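Mevow Opens Winter Sign-Up for Its Home Goods Swap

Pass along the plates, cloths and odds and ends you no longer use, and take home something you will

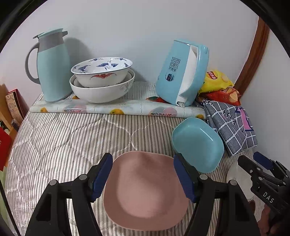

A pink square plate and a light-blue dish with a checked cloth over a striped quilt.

12 January 2023 - Mevow, the neighborhood swap club that began with a few friends trading kitchen things across a dining table, is opening its winter sign-up today and would dearly love to see some new faces alongside all the familiar ones.

The idea is the same as it has always been. Members bring household goods that are clean, in one piece and ready for another home, and they go away with things other members have brought. Dishes, table linens, bedding, lamps, picture hooks, that bread tin you were given twice (we have all been given a bread tin twice) are welcome. No money changes hands at the table, and you don't have to find a match for what you bring before you can choose something.

"People come in saying they only want to clear a shelf, and then they stay all afternoon talking about whose grandmother had the same bowls," said Lowri Mostyn, who founded Mevow. "I love that part more than the swapping, to tell you the truth."

The December swap was the busiest the club has held, with 1000 items finding new homes over one long and very cheerful weekend. Bedding went first, as it tends to when the nights are cold, and the tea towels were not far behind.

This winter's program runs to eight swaps, held at the Fista hall on Zheng Street, with doors open from mid-morning until the tea urn runs dry. Each member may bring up to 26 items per visit. Larger furniture can't be taken at the hall, but there is a notice board by the entrance where you can pin a card and a phone number.

New this season is a mending corner run by Hongmei Fang and Armindo Magalhães, who will sew on buttons, patch quilts and hem tablecloths while you browse. Armindo learned to hem from his aunt and will happily teach anybody willing to sit still with a needle.

"Bring the thing you have been meaning to fix since last spring," said Hongmei Fang. "We won't ask how long it has been in the drawer."

Membership is $17 for the season and covers everyone in the household. Sign-up forms are at the Fista hall front desk and at the Notico bookshop.

Press contact: Yaqin Meng, Mevow, care of the Fista hall front desk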